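Rating lower-division teams from a short fixture list
18 May 2024

The ratings file for the regional league is done for the season, and I want to write down how it works before I forget the choices I made in April.

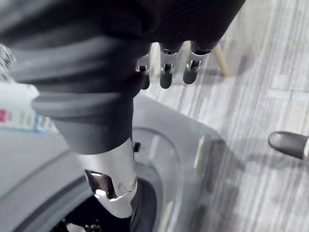
The basic problem is that the league is small and the season is short. Most published rating methods assume a few hundred matches between teams that have met many times. In a small league you have one meeting at home, one away, and whatever cup ties happen to pair the same clubs. My file has 617 matches in it, going back over several seasons, and a fair share of those involve squads that no longer resemble the ones carrying the same name today.

I started with a plain Elo setup. Every club gets a number, the gap between two numbers gives an expected result, and the numbers move after each match according to how far the result was from the expectation. It is easy to code and easy to check by hand. The trouble is the step size. A large step makes the table follow form, and also makes it follow luck. A small step gives you a steady table that still thinks Gorska are a top side two years after they sold both strikers.

I tried the usual fixes. Scaling the step by goal margin helped a little. Capping the margin at three goals helped more, as the heavy defeats in this league tend to come late in the season from teams playing half a youth squad. A 7–0 in the last week says very little about the first week of the next season.

The second version drops Elo and fits attack and defense numbers for each club. Goals for each side are treated as Poisson counts, with one home term shared by everyone. Older matches get less weight. I set the decay so that a match loses half its weight after 79 days of playing season, with the summer break not counted. That number came from a search over a grid, scored on matches the model had not seen. The curve near the minimum was flat, so do not read much into the exact value. Anything in the neighborhood would have done nearly as well.

Two details took more time than they should have.

First, promoted teams. A new club has no matches in the division, so the fit has nothing to hold it in place, and after one good result it will claim they have the best defense in the country. I now pull every club toward a starting value, and promoted clubs get a starting value below the league average. Holloway came up last season and were the test case. Under the old version they were ranked third after two matches. Under the new one they were ranked eleventh, and climbed at a pace I found believable.

Second, low scores. Independent Poisson counts give too few draws, mostly 0–0 and 1–1. There is a standard correction that shifts some probability between the four lowest scorelines. I added it, and the draw predictions improved by a small amount. In this league the effect is weaker than what I have seen reported for bigger ones, perhaps because the pitches and the goalkeeping produce more odd goals. I have no data on pitches or goalkeeping, so treat that as a guess.

Home advantage is a single number for the whole league. I tested a separate one for each club and took it out again. With this few home matches per season, the club values were mostly noise. Cletunau looked unbeatable at home until I noticed that their run came from an easy set of opponents. Once the fit accounted for who they played, most of the difference went away. They do play at altitude, and I expect there is a real effect, but I cannot measure it from this file.

Wendell Boateng wrote to ask why I do not include shots. The short answer is that shots are recorded for only part of the file, and the two sources that have them do not agree on what counts as a shot. For one Temiler match, one source lists 5 shots on target for the away side and the other lists nine. I could use one source and throw away the other, but the remaining set would be too small to fit anything beyond a rough adjustment. If the league ever publishes its own match data I will look at it again.

He also asked how the ratings compare with simply using the table. This is a better question. On held-out matches, a forecast built from points per game and the shared home term does surprisingly well from mid-season on. The model is clearly ahead in the first eight weeks, when the table has little in it, and slightly ahead afterward. The difference in the second half of the season is small enough that I would not bet on it, in either sense.

On betting: I do not. The prices offered for this division carry a wide margin, and a model would need a much larger edge than mine to get past it. I check the ratings against closing prices only as a test of whether something has broken. When my number is far from the market, the cause is nearly always team news that the file does not contain — a suspended center back, or a cup tie three days later.

The season simulation sits on top of the ratings. I play out the remaining fixtures many times, add up the points, apply the tiebreakers, and record where everyone finished. The tiebreakers were the slow part. This league uses head-to-head points before goal difference, and when three or more clubs are level you have to build a small table of only their matches. My first attempt compared them two at a time, which gives a circular answer when each has beaten one of the others. In one batch the code hung at run 931 on exactly that case. The fix was to build the small table every time, even for two clubs, and let the same function handle both.

Changes planned for next season are few. The starting values for promoted clubs should depend on how strongly they finished in the division below, and for that I need to enter the lower division results by hand. I would also like the weekly update to show a range for each rating. Temiler and Gorska are separated by less than the error on either number, and a ranked list hides this completely.

The spreadsheet version will stay where it is, but I have stopped updating it. The decay weights in the second tab are the old ones.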